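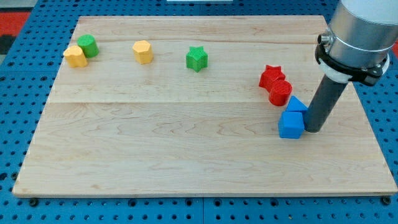

How we look after the block table

Pivness sets up and services small robot cells for schools and workshops in and near Wenmont. The block table is the cell we keep in our own shop, and new staff learn on it first.

The maple board is bolted to the blue pegboard. We check those bolts every morning before the arm is switched on. Next we look at the clamp that holds the gray rod. If its screws have worked loose, the rod sits at a slight angle and the arm misses the blocks, so we tighten them and set the tip height again.

Blocks wear out too. We print our own cylinders, stars, cubes and prisms in red, green, blue and yellow, and have made 785 of them so far. Chipped ones are replaced.

Every April the arm is taken down for a full service. Joint covers come off, cables are checked, and the wrist is turned through 360 degrees by hand before it goes back to work. The service takes two people nearly a full day.

Service bookings go through our Holtska office.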